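Small harnesses, loose ends: notes for the Saturday session
Stepan Boiko, Kirkley workshop 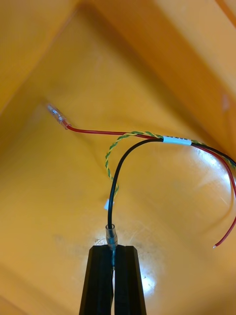
Slide 1. Start with who I am and keep it short. Two jobs at Kirkley: building short harnesses for the Setum control boxes, and finding out why some of them come back. Today is mostly the second job.

Say early that I will stick to crimped terminals in insulating sleeves. Soldered joints are in Cortés's talk after lunch.

Slide 2. Terminals in clear sleeves. Go back to the picture on the title slide. Red wire on the left, black wire going up into the other sleeve, both gathered at the white label with the twisted pair. Point out the flared rim on the red side and the metal showing through. A clear sleeve lets the inspector look at the crimp without pulling anything back. With an opaque one we had to slide it down the wire, and people forgot to slide it up again.

Slide 3. The returns. We went through 1,253 harnesses over the winter and set aside 97. Pause here, people will want to write it down. The largest group was sleeves not fully seated over the terminal. Next was insulation caught in the crimp. Broken strands came third, and I expected them to be first.

If someone asks about the tool: same hand tool throughout, checked every December. I don't have numbers for the bench press yet.

Slide 4. Labels. Put the label on before the second terminal goes on. Everybody in the room knows this and everybody has had to cut a terminal off at least once. Keep the label close enough to the ends that you can read it with the harness in the bin. The print wraps around the sleeve, so turn it before you shrink it – the first characters should face up when the wires lie flat.

Slide 5. Bins. Nurkus supplied deep ones at first and the harnesses tangled. One layer per bin now, ends pointing the same way. Some 33 fit if you are careful. We like a smooth floor and a bright color, as dark wire is easy to see against it and cut strands show up when you empty it.

Slide 6. Pull test. Pass the sample harnesses around here, one from each side of the room. Ask people to tug gently on the black wire only. Get them back before the break.

Questions. Leave ten minutes. The drawing for the label position is on the table by the door.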